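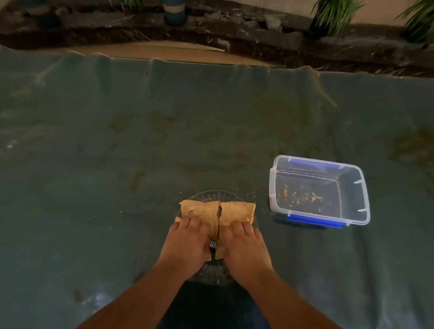 Head camera and gripper comparison, bench inspection checklist

Filled in by: Győző Simon
Checked by: Maribel Grajales
Date: 27th February
Units compared: Tilau two-finger gripper, Smits soft gripper, both on the Faven arm
Task: sandwich on glass plate, hand demonstration first, then arm

1. Head camera view
Both hands of the demonstrator inside the view: OK
Whole plate inside the view: OK
Comment: The food box at the right side must also stay in view, with both blue locking tabs. Please do not move the camera lower, then we lose the box.

2. Work surface
Cloth flat under plate and box: OK
Cloth flat at far edge: NOT OK
Comment: There are folds at the far edge and one crease on the right side. For hand work it does not disturb. Before the arm is switched on, the cloth must be fixed with clips, as the Smits fingers catch on soft folds. Stains are accepted, crumbs are to be wiped after each run.

3. Glass plate
No chips on the rim, checked by finger with glove: OK
Comment: Clear glass is difficult for the depth camera. The Finuser controller stopped two times in November with the same kind of plate. I ask that we keep it in the test, but with the arm speed limit at 200 mm/s.

4. Cutlery
Removed from the reach of the arm before power on: OPEN
Comment: The metal handle lies close to the hands during demonstration, this is allowed. For the arm runs it is not allowed. Maribel wants a separate line for this in the next version and I agree.

5. Grip force
Tilau, limit set to 1532 in the controller: OK
Smits, limit set to 338: OK
Comment: The two numbers are not in the same unit, please do not compare them directly. Tilau presses the bread too much at the crust. Smits is more gentle but slower to release.

6. Emergency stop
Button reached from the seat without standing up: OK
Arm stays still after reset: OK

7. Cable and cycles
Cable of wrist camera free at full turn: OK
Cycle counter below 3000, Smits finger pads: OK

Result: hand demonstration may continue. Arm runs only after points 2 and 4 are closed and signed by Maribel.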